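Notes on the Stoppage at the Vostirholm Cell

The disassembly cell at Vostirholm was taken out of service in April, following a fault in which the arm continued to close its gripper after the force limit had been reached. No person was hurt. One memory latch was broken and one board was bent beyond use. I set down the facts in this post because several readers have asked for them, and because the first account I gave was incomplete.

The cell runs the Akolgo controller with Droment software above it. The task is to open used desktop computers and take out the parts that can be sold again. Before the fault, 702 machines had passed through the cell, and the force limit had tripped as intended on 218 occasions. It was therefore reasonable to trust it. It was not reasonable to leave it as the only protection, and I accept responsibility for that decision.
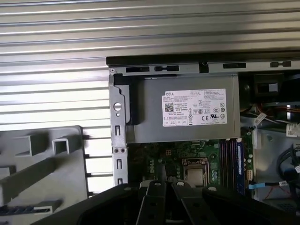 The fault lay in the order of two messages. When the limit was reached, the controller sent a stop and the software above it sent a retry. If the retry arrived within 5 milliseconds, it was treated as a new command and the stop was cleared. The risk is greatest at the stage where the fingers work low over the motherboard. With the cooler out, the processor socket is exposed inside its metal bracket, and the memory slots stand directly beside it with their plastic latches. There is very little in that space that will bear a hard push. Wiring is a further concern, as a cable caught by a finger can pull on a connector some distance away.

The following changes are now in force. A stop can be cleared only by hand, at the panel. The retry has been removed for all work below the power supply. Closing force in that area has been cut to 2 newtons, and the Surkard guard switch has been wired directly to the drive power, so that it no longer depends on software.

The cell is running again at reduced speed. The controller logs are still being reviewed, and I will publish the message timings once they have been checked.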